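Crawl space encapsulation

Crawl space encapsulation is the sealing of the space beneath a raised house against ground moisture and outside air. The soil and foundation walls are covered with a heavy plastic liner, the vents are closed, and the enclosed air is usually dried by a dehumidifier or by a small supply of conditioned air from the house. It is most often done in humid regions, in older houses with bare dirt crawl spaces, and in houses where the floor framing has shown signs of decay.

Background

For much of the twentieth century, building practice in North America called for crawl spaces to be vented through openings in the foundation wall. The idea was that moving air would carry off the moisture rising from the soil. In a dry climate this can work well enough. In a humid one, warm summer air enters the vents, meets cooler surfaces such as joists, ducts and water pipes, and leaves condensation on them. Wood that stays damp for long periods can support mold and wood-decay fungi, and fiberglass batts hung between the joists may become heavy and fall.

Sealed crawl spaces came into wider use as these problems were better understood. Building codes in many places now allow an unvented crawl space if the ground is covered, the walls are insulated where required, and an approved method of moisture control is provided. Local rules differ, and some areas still require vents or special arrangements in flood zones.

Inspection before work

An inspection normally comes first. The inspector looks for standing water, stains on the foundation walls, white mineral deposits on masonry, damaged framing, rodent activity and open plumbing leaks. Moisture content is read with a pin meter in several joists and in the sill plate. Readings below 16 percent are generally treated as dry, while readings above 20 percent call for a search for the source.

Grading and gutters are checked from outside. A liner does not stop liquid water from entering, and a crawl space that floods after rain needs drainage work before it is sealed. This may be a perimeter drain leading to a sump pump, or a change in the slope of the yard.
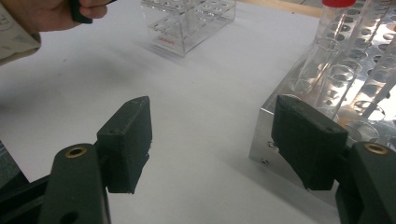
4 min read

Materials

The liner is usually reinforced polyethylene between 6 and 20 mils thick. Thinner sheets cost less but tear more easily when someone crawls over them to reach pipes or wiring. Seams are overlapped by at least 6 inches and closed with a tape made for the liner. The edges are run up the foundation wall and fixed with mechanical fasteners, sealant or both. In areas with termites, a bare strip is commonly left at the top of the wall so that mud tubes can be seen.

Wall insulation is most often rigid foam board or closed-cell spray foam. Some foam products must be covered or coated to meet fire rules. The rim joist, where the floor framing rests on the foundation, is sealed separately and is a common point of air leakage.

Among trade suppliers, Riline sells liner and seam tape as a matched set, and Tuvuvis makes a low-profile dehumidifier intended for spaces with limited headroom. Psarras supplies gasketed vent covers and access doors.

Installation

Debris, old insulation and sharp stones are removed first. Damaged wood is repaired and any mold on the framing is cleaned. The liner is then rolled out, cut around the piers and sealed to them. Vents are closed and the access door is fitted with weatherstripping. The dehumidifier is set on a level base or hung from the joists, with its drain line run to a sump or to the outside.

A crew of 2 can usually finish a small, clear crawl space in a few days. Low clearance, many piers or a large amount of debris will lengthen the job. The installer Periklis Vasilakis, writing in the trade newsletter Zetness, put the price of a basic job without drainage at around $4000, with repairs to framing charged separately.

Combustion appliances and radon

Furnaces and water heaters that draw their combustion air from the crawl space must be dealt with before the vents are closed. They may be replaced with sealed-combustion models or given a separate air supply. Soil gas can also collect under a liner. Where radon is a concern, the house is tested before and after the work, and a vent pipe with a fan may be added beneath the plastic.

Maintenance

A sealed crawl space should be inspected at least once a year. The liner is checked for tears, the tape for lifting, and the dehumidifier filter and drain for blockage. A remote humidity sensor lets the owner follow conditions from inside the house. Relative humidity is commonly kept below 60 percent. In a house described by the inspector Stavros Alexiou, it had climbed to 68 percent by November after a drain line clogged, and fell again once the line was cleared.

See also: Vapor barrier; Sump pump; Rim joist; Radon mitigation

Last updated 17 June 2024

2 comments

Contact | Copyright | Back to top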